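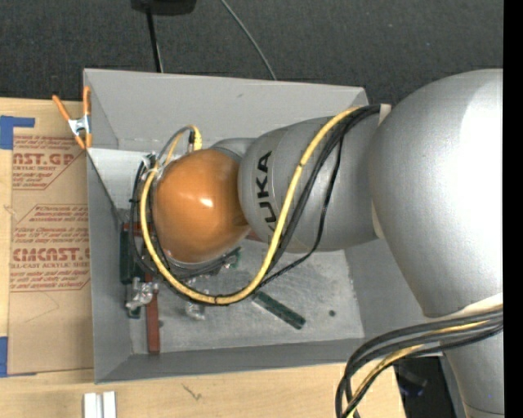
Re: [bin-learning] Grasp success from scratch, how many tries do you need?

From: Tharun Shenoy
Date: Thursday, October 25, 2018

Hi all,

Catching up on this thread after a week of babysitting runs, so sorry for the pile of text. Quoting the part I'm answering:

> We trained the Tremthorpe net on 3000 simulated grasps and it
> still pushes thin parts into the walls on the real arm. Did the
> Dralton people do anything special for sticks and strips, or is
> it all just more data? Also curious if anybody has tried the
> sloped bin trick.
>
> Sæther

Yes to the sloped bin, and I'm a fan! We lined ours with gray corrugated board, all four sides leaning in toward a flat floor. With straight walls our old runs kept ending with a stick lying flat in the corner where the fingers couldn't get around it, and then the arm would try the same hopeless spot over and over. The slope gets rid of most of that. The board does shift if you bump it, so clamp it or tape it before you leave for the night (ask me how I know).

On the data question, I don't think it's only volume. We collected 1000 real grasps in the first batch and looked at the failures by hand, which was boring but worth the afternoon. A big share of the misses on long thin parts had the right position and the wrong wrist angle. The net was happy to close the fingers along a stick instead of across it. Our labels were partly to blame, because a lucky pinch near the end counted the same as a solid grab in the middle.

So we changed two things for the second batch. First, a grasp only counts as good if the part is still in the fingers after a short shake. Second, when a try fails, the next one has to be in a different spot or at a clearly different angle. No clever math in either one. We did 800 tries that way and retrained on just those, and on the test parts it came out ahead of the net trained on the first batch. I'd like to say by how much, but my test set was only 54 picks and I'd be embarrassed to print a percentage from that. Somebody with a proper test set should repeat it.

The mix in the bin matters too, I think. We keep it to a few pieces at a time, some wood sticks and strips, a block, and a couple of little metal parts. The small metal pieces are still miserable. The fingers come down, touch the floor, and the force limit stops the whole run. Sarner suggested raising the limit a bit, and I tried it for one morning and chickened out.

One more thing on cables, for anybody setting up a similar arm – leave more slack around the wrist than you think you need. Once you let the net pick any angle it wants, it will find the one that pulls the cable tight. We ended up blocking a slice of the wrist range in software, and you should know that when you compare our numbers to yours, since some good grasps are simply off the table for us.

Sæther, two questions back at you. Are you checking for wall contact in your simulator at all, or just the final lift? And is your floor a flat color? I have a hunch that ours being speckled hurts the depth readings on thin parts, but I haven't swapped it out to check.

I can share the labels and the retry script if people want them. The code is ugly, but it runs. Planning a third batch in November with fresh parts the net hasn't seen, and I'm taking suggestions for what to throw in the bin.

Tharun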